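Reading time: 1 min

Are "regimental" buttons sold online ever what the seller says?

I've been offered a set of old army tunic buttons for $400, said to be officers' pattern from a county militia. The listing says they came off one coat. Two have a maker's mark on the back (Jorncombe) and the rest are plain. I'm not convinced one tailor would mix them. Am I being too fussy?
– Wanting Jia

Roswitha Hofstetter
No, you're not. Buttons got lost and replaced, so a mixed set proves nothing either way, but "off one coat" is a story until someone shows you the coat. Ask for clear photos of the backs and look at the shanks. If the plain ones have a different shank, they were put together later, maybe last August for all you know.

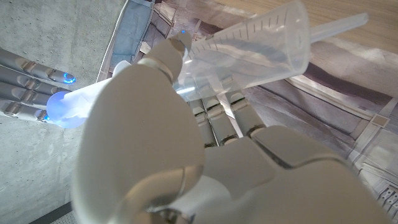
I'd also want the width of each one. Officers' buttons were often copied for collectors, and the copies I've handled were a touch small, with soft lettering. I paid $300 for a set like that once – never again.

Divina Bañez
$400 sounds cheap to me, my uncle got 900 for his. Just buy them

Verena Pichler
Different regiment, different buttons, so that price tells you very little. I'd offer $33 for the two marked ones and leave the rest.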